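Home Forums Licensing & Policy Members Help Log in
Search this forum Go Advanced

Dropping the NonCommercial clause on Deler
Posted by Sølve Myklebust, Nov 13, 2019

The Deler library has been under a NonCommercial license from the start. I want to move it to plain Attribution with the March release. The thread is open for comments until then.
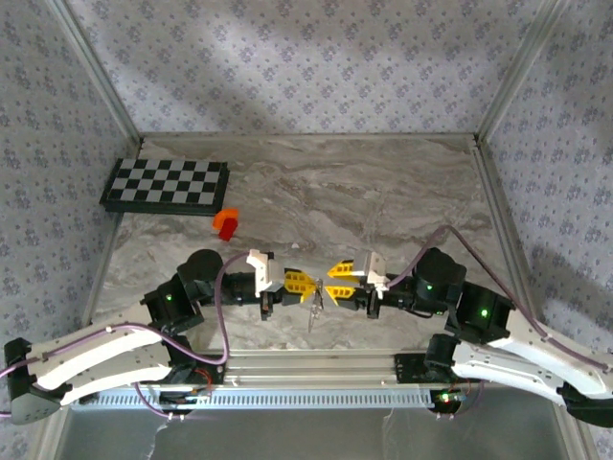
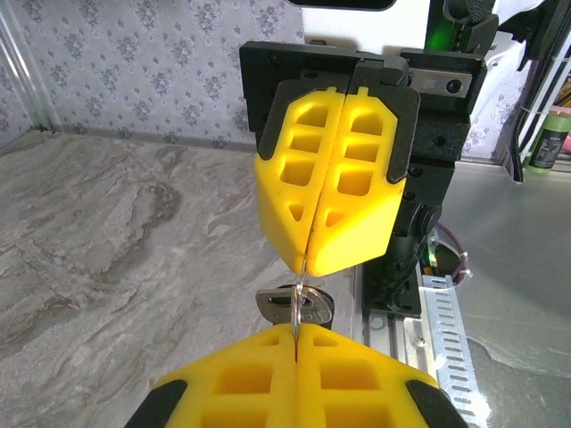

Photos: Sølve Myklebust, CC BY

The library has 300 drawings in it and 49 people hold copyright in at least one of them. We never asked for assignment, so each of them has to agree to the change for their own work. I have sent the first round of emails. Anything we can't clear stays under the old license and goes in a separate folder.

My reason for the change is that every month I get mail asking whether some use is commercial. A school that charges a lab fee. A repair shop that prints one drawing and tapes it to the wall. I can't answer these, and the license doesn't answer them well either.

----

dirk_h wrote:

Against. I contributed 6 drawings on the understanding that no company would sell them. Lasgate already scrapes everything that isn't locked down and puts it behind a subscription. With plain Attribution they can do that legally and all they owe us is a line of small type.

----

papertray wrote:

They do it now. The current license hasn't stopped them, it has only stopped the people who read licenses.

----

dirk_h wrote:

It gives us something to send a takedown with. I sent one last year for two of mine and they came down in 5 days. Under Attribution I would have had no claim as long as my name was on them.

----

Sølve Myklebust wrote:

Fair point about the takedown. I had forgotten that. If you say no, your drawings stay as they are. Please reply to the email as well so I have it in one place.

----

mossgrove wrote:

Has anyone considered ShareAlike? A company can sell copies but it can't lock up a modified version under its own terms. Dirkemholm went that way with their manuals and as far as I know they are happy with it.

----

papertray wrote:

ShareAlike is fine until somebody wants to combine a drawing with one from another library that has a different ShareAlike license. Then you are back to reading compatibility tables. I'd go with Attribution or straight to public domain.

----

mossgrove wrote:

How often does that happen though? I have used these drawings for years and never once merged them with anything.

----

papertray wrote:

I do it most weeks. Different work, I suppose.

----

Quillback wrote:

Question from someone who hasn't followed this. How much of a plain dimensional drawing is covered by copyright in the first place? The measurements are facts. If I measure the same bracket and draw it myself, I get nearly the same drawing and I haven't copied anyone.

----

Sølve Myklebust wrote:

Depends on the country and on the drawing. The measurements are free for anyone to use. The layout, the notes and the exploded views are probably protected. I don't want to build the policy on "probably", so I am treating all of it as covered.

----

dirk_h wrote:

Agree with Sølve on that part at least.

----

hanneL wrote:

I did the Løken set. Yes to Attribution for all of mine. What about contributors whose email bounces? There must be a few by now.

----

Sølve Myklebust wrote:

Separate folder, old license. No answer counts as no. I won't relicense somebody's work by assuming they would have been fine with it.

----

mossgrove wrote:

Then please put the license in each file and not only on the folder. Files get moved.

----

Sølve Myklebust wrote:

Will do. It goes in the title block, next to the author name. I'll post a test file here when I have one.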